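27 May 2022
By Lợi Tạ

Gedley opens its second repair shop for kitchen appliances in June

Gedley is pleased to announce the opening of its second repair shop, on Doãn Street, in June. The new shop will accept kettles, toasters, mixers and other small appliances from all makers, also when the guarantee has ended.

Customers can bring an appliance without an appointment. The first check is free of charge and the customer receives a written price within 24 hours. No work is started before the customer agrees to this price. Every repair has a guarantee of 17 months.

"Many people in our town have asked us for a shop on this side of the river," said Lợi Tạ, manager of Gedley. "We are a small team and we wanted to be sure that we can keep the same quality in both places."

Three technicians will work in the new shop. Spare parts will come from the supplier Jesent, with whom Gedley has worked for many years.

The first 50 customers will receive a free cleaning of their appliance together with the repair.

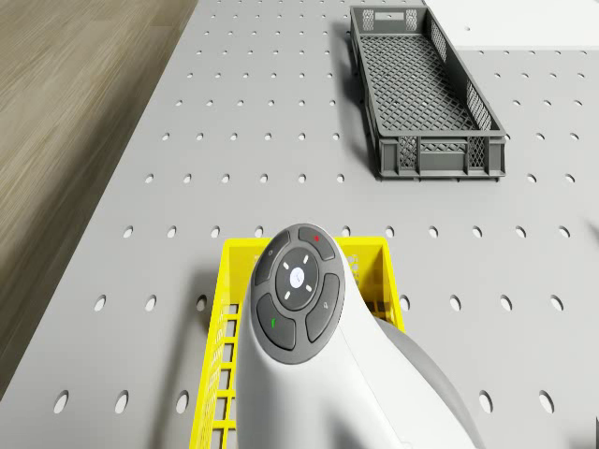 The old shop stays open with the same hours, and repairs can be picked up at either address.

Last updated: 27 May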